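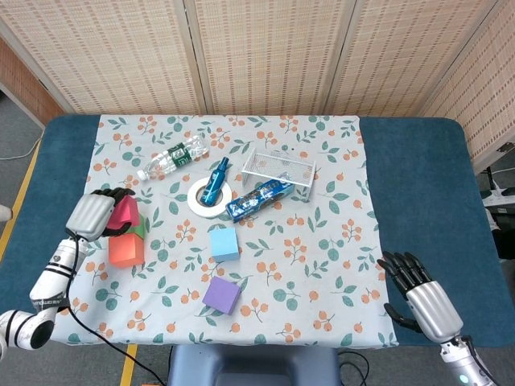 *Berries and leaves on pale blue-gray, with a few bright blocks on top.*

## The Ullcombe cloth swap is back in April!

If you missed the last one, you missed a good morning. We had 306 pieces come through the door - tablecloths, napkins, runners, curtains, and one enormous bedspread that went home with Malathi Alva and is now (she tells me) two skirts and a lined coat.

The rules are the same as before. Bring clean cloth of any size, get a ticket for each piece, and trade your tickets for whatever you like. Leftover tickets carry over, so dig out the old ones! Prints went fastest last time, especially fruit and flowers, and there was a real run on anything big enough for a table of six. Plain linen is always wanted too.

New this time is a mending table. Tarmo Stankevičius will be showing how to patch a worn spot so the pattern lines up across the join, and I've seen his samples - you have to turn them over to find the stitches. He has room for 40 people over the morning, in small groups, and you should bring your own piece to work on. Thread and needles are provided.

We'll also have a basket of scraps for quilters, free to anyone, no ticket needed. Doors open at 10 and coffee is on from the start. If you can lend a folding rack or an ironing board, please tell Malathi before the end of March.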